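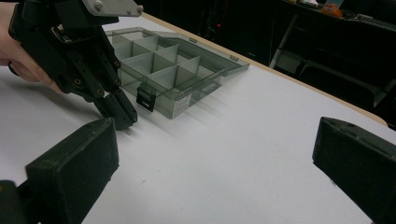 So the tally on my notepad this afternoon said 219, and my forearms would like everyone to know it. Those are demos, meaning one person with a gripper in each hand doing one small boring job from start to finish while it records. The goal for this batch is 340 and I had a silly idea that I'd be done by dinner (I was not done by dinner!).

The job right now is the organizer box. Close the lid, fasten the latch, open it again, let go. I picked it because I close boxes like this all day long without thinking, and wow, does it get harder when your fingers are two chunky black blocks that don't bend. The latch is the mean part. You have to come at it low and from the side, and if your angle is a bit off you just push the whole box across the table. I kept a few of those in on purpose, with the recovery afterward, after Ilze talked me into it. She ran the drawer batch for Narik back in January and says her first model froze up every time something slid, as it had only ever seen perfect runs. Sebastião disagrees and wants them all clean, so we're going to train it both ways and somebody is going to owe somebody lunch.

I do have a rhythm now. Ten in a row, then I put everything down, shake out my hands, turn the box a little, move it somewhere else on the table and go again. If I don't force myself to move it I get lazy and it ends up in the same spot every single time, and then we've taught the thing about one spot on one table. Ask me how I know... the first 10 are in the trash.

The big dream is 3,000 across all the different boxes, with the Varnine jars after that. I can't think about jars yet. Tomorrow I'm going to try going slower, because when I watched a few back I looked like I was late for a bus.

Anyway, ice pack and bed.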